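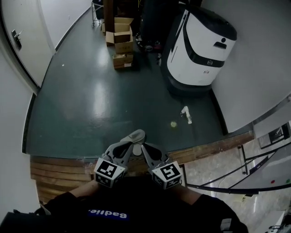
Kacper Borkowska
Staff writer

Citlali Zepeda answers the door with flour up to one elbow and is already talking about rye. She has been baking bread at home for years, and since June she has also been running Gremik, a small bread club that meets in the back kitchen of the old Vanier bakery. I'd come to ask her how a hobby turns into something with a waiting list, and I left with two loaves and a jar of starter I'm now slightly scared of.

"It began with a brick," she says, laughing. "My first sourdough was a brick! I could have propped a door open with it. But the smell was so good that I had to try again the next morning, and then again the morning after that."

What changed things was a notebook from her grandmother, full of recipes with hardly any measurements. "She'd write 'enough water' and nothing else. I was furious. Then one day my hands sort of understood it — you feel the dough go from sticky to silky and you stop adding. I still get excited when it happens." 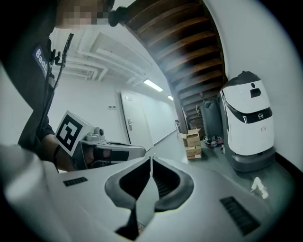

Close up, dark top and headset.

The club bakes one bread a month and everybody takes a share of the dough home to finish. They've done a dark seeded loaf, a potato bread and a braided one that Citlali calls the Rosenthal, after the street she grew up on. The recipe is hers and she has rewritten it more times than she'd like to admit. "More butter than last year. Always more butter."

I asked about flour, which was perhaps a mistake, as we were still on flour half an hour later. She buys hers from Trukia, a mill out past the ring road, and she loves that each sack is a bit different. "You have to pay attention to it. One batch drinks up water like mad and the next one turns to soup, so I hold back 200 grams of the water and only add it when I know what I'm dealing with."

And beginners? She lights up at this. "Buy scales, use your fridge, and please don't cut the loaf while it's hot! I know it's hard. I do it myself and I'm always cross about it afterwards." She thinks people give up too early because of photos of perfect crusts. "A flat loaf makes wonderful toast. My kids preferred the flat ones for ages."

Next on the list is a cheese and onion bread that she's only baked twice so far. She cut me a slice of the second attempt, a little burnt along one side, and I ate it standing up in the kitchen with far too much butter on it.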